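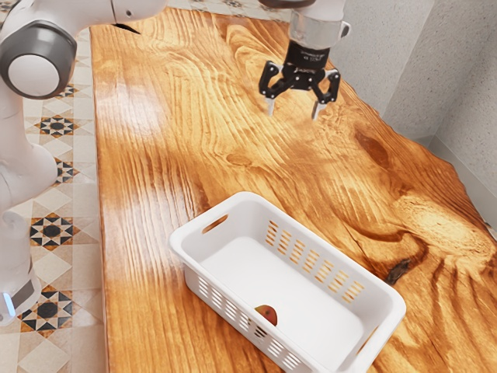 Bonsu Brokers: minutes of the compliance and claims meeting
Jul 8, 2025, 10.00, Atura office

Present: Kimie Kinoshita (chair), Ama Essien (minutes), two members of the claims desk
Apologies: Hoto branch

1. Minutes of the last meeting
Agreed with one correction. Under item 4, "renewal notice" should read "lapse notice".

2. Matters arising
The new complaints form is now in use at Atura. Hoto still has a stock of the old form. Ama to write to the branch and ask them to destroy it.

3. File review
Kimie reported that 1089 home and contents files had been checked against the new advice record. Of these, 34 had no signed statement of needs. Most were renewals handled by phone. It was agreed that clients would be sent the statement by post with a prepaid envelope, and that advisers would ring anyone who had not replied after a fortnight.
There was some discussion of whether a recorded call could stand in for a signature. The chair's view was that it could for renewals with no change in cover, but she wants this in writing from the insurers first.

4. Vukitz policy wording
The revised landlord wording has arrived. The excess for escape of water has gone up and the unoccupied property clause is now on page 2 of the schedule. The claims desk asked for a short note to landlords before their renewals go out. Ama to draft.

5. Claims desk
Storm claims from January are closed except for one roof claim, where the loss adjuster's second report is awaited. The client has been told. An invoice for 1464 from the drying contractor was queried, as it covers a room not included in the claim. Not to be passed for payment until answered.

6. Any other business
Training records to be brought up to date by all advisers before the next meeting. Date to be confirmed by email.

The meeting closed at 11.20.

Bonsu Brokers | Contact us | Copyright 2025 | Back to top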